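Your questions about the packing table and the drinks shelves

Answered by Ilse Reinholz, Hollico shop 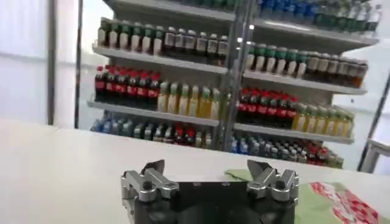
Reading time: 3 minutes

The same handful of questions reaches me at the till most days, so I've finally sat down with a pot of tea and written out the answers properly. If yours isn't among them, do come and ask. I'm usually in from opening until 6.

Can anybody use the white table?

Yes, please do! It's there for customers to pack their own shopping, and you needn't ask first. When we're busy, early evening especially, it helps if you can keep to one end so that somebody else can get their bags down as well. I know how easy it is to spread out (I do it myself at home, all over the ironing board).

Why did you choose white? Doesn't it show every mark?

It does, and I was talked out of a nice dark green for that very reason. With a pale top we spot a sticky ring or a few crumbs straight away and can give it a wipe. If you find something spilled, there's a cloth at the till, or just call over and one of us will come.

How should I pack bottles so they don't knock about?

Bottles first, standing up, in the strongest bag you have. Tuck something soft between them, a loaf in its wrapper if you don't mind it getting a bit squashed, or a tea towel if you've brought one. Packets and anything light go on top. I'd stop at four large bottles to a bag, however tempting a fifth may be, and if you're walking home then split them evenly between two bags. Your shoulders will be grateful by the time you reach the hill.

Do you sell single bottles, or do I have to buy a whole case?

Singles are absolutely fine, and you can mix them however you like. Cases are kept in the back room and we sell those too, but please give us a little notice for more than one or two. For a party or a street do, tell us the week before. In July, try to make it two weeks, as everyone seems to have their garden parties at once and the Pliseck delivery only comes so often.

I can't reach the top tier. Is it all right to climb on something?

Please don't, even if you're nimble! Ask any of us and we'll fetch it down for you, and we'll happily fetch six different ones while you make up your mind.

Can you order a drink you don't normally stock?

Very often, yes. Write it in the Baumgart book by the till with your name and a telephone number, and I go through the list before I place the next order. There are 226 requests in it so far and I've managed to find most of them, though I'm still hunting for one gentleman's rhubarb cordial.

I left something on the table. Have you got it?

Quite possibly. Anything left behind goes under the counter until closing the following day, and chilled food goes in the fridge in the back. Gloves and umbrellas we keep a good deal longer, and I should say we have enough umbrellas now to open a second shop.

Could I put up a poster or leave leaflets on the table?

We'd rather keep the top clear for shopping, but the Brurno board by the door is free for local notices. Up to 50 leaflets can go in the rack underneath, and we'll ring you if they run out.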